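What the Bag Was For

My sister believed in paper bags. She kept them folded in the gap beside the refrigerator, and when she moved out of the apartment on Brollow Street she left me all of them, along with the white table and a phone message saying they would come in handy.

I had my doubts. A bag that has been folded twice wants to be a flat thing. Open it and it leans. Put something round in it and the something round finds the weak corner.

But in February I agreed to mail the children's toys to Grandport, where she had taken a job and a smaller place, and the shipping office there had views. The woman on the phone told me everything had to be bagged before it was boxed. I asked why. She said it was policy. I asked whose policy, and she gave me a claim number instead, 2,146, and said to write it on the outside.

"The outside of the bag or the box?"

"Yes," she said.

So after supper I cleared the table and laid out what was left. The children had already taken the good toys, or the ones they called good. What stayed behind were the foods with faces. I have never understood foods with faces. My nephew once explained to me that the orange was the funny one and the egg was shy, and that they had run a restaurant in a town called Arkura until the roof came off. I said an egg would have no business running a restaurant. He looked at me for a long time and said it was the orange's restaurant – the egg only worked there.

He was five then. He is eight now and, according to my sister, has not asked for either of them once.

That was my argument for the trash. I made it out loud, in the kitchen, at ten at night. Postage was going to be 29 dollars, which would buy a new orange and a new egg and leave enough for lunch. The boy had forgotten them. My sister had forgotten them, or she would have packed them herself. I was the only person in two cities giving any thought to the matter, and I didn't even like them.

The grin on the orange did not help its case.

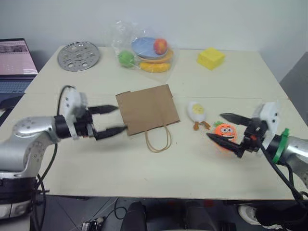 Does a stuffed toy need a bag of its own inside a shipping box?

Only if the box might get damp or the toy sheds. Otherwise the box is plenty.

I knew that much, and I told the woman so when I called back in the morning. She said I was welcome to take it up with Grandport. I said I thought she was Grandport. She said she was only the phones.

I wrote the number on the bag. Then I wrote it on the box, too, and carried the thing down the stairs under one arm – it weighed nothing, for 29 dollars – and stood in line at the counter behind a man mailing a lamp.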